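Clumo Kitchen Corner Set
Supplier: Jisico
Page last revised: 15/06/2023

Product overview

The Clumo Kitchen Corner Set is a group of tableware, play food and worktop pieces for home-economics rooms, nursery kitchens and daily-living training. Pieces are sold as a full set or singly. The worktop is ordered separately.

The toaster oven has a black top, a brushed stainless-steel frame, a glass door with a thin dark handle, and two black control knobs. It should stand at one side of the worktop so that the plate and the food pieces keep the middle. Leave 70 mm clear between the oven and any wall.

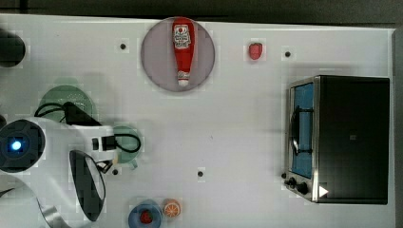 Worktop

White top, matt finish. Small dark points in the surface are part of the design and should not be filled. The top is supplied flat, with a protective film on both faces. Remove the film before fixing.

Overall length: 1,946 mm
Overall depth: 770 mm
Thickness: 13 mm
Fixing: screws from beneath, supplied

Tableware and food pieces

Round plate, muted pinkish grey, slightly darker rim. Takes the ketchup bottle lying lengthwise.
Ketchup bottle, red, white label, white cap. The cap end is the narrow end.
Small red fruit piece, rounded.
Small pale yellow piece with several rounded lobes, darker beige in the creases. Listed under soft colours in the ordering table.

The yellow piece marks less easily than the red one but shows grease sooner. Wipe with a damp cloth and a drop of washing-up liquid. Do not soak. The bottle should be wiped along its length so that the label edge does not lift.

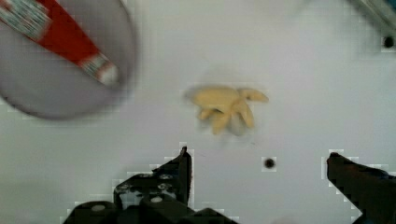 Thakur: We have used the set since August and the pale food pieces do need wiping more often than the page suggests. The plate has been fine. I would like to be able to order the fruit in packs.

Reply from Jisico: Food pieces can be ordered in packs of 13. Please quote part number 77.

Colander

Pale green, oval, translucent, with small perforations across the base and a smooth raised rim. It can be stored on the worktop beside the plate or hung from a Primitz rail (sold separately, hooks included). The colander is not rated for boiling water. Rinse under the cold tap and drain upside down.

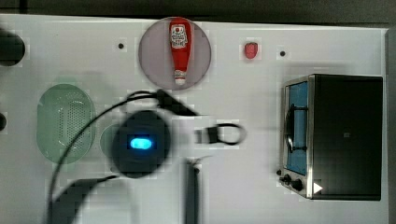
Pale green colander with plate, bottle and red fruit piece on the white top.

Ordering

Full set without worktop: part number 70
Food pieces, pack of 13: part number 77
Primitz rail: order from the storage page

Spare knobs for the toaster oven are supplied in pairs. State the colour of the oven top when ordering. Orders for the worktop are delivered separately from the smaller pieces and must be signed for.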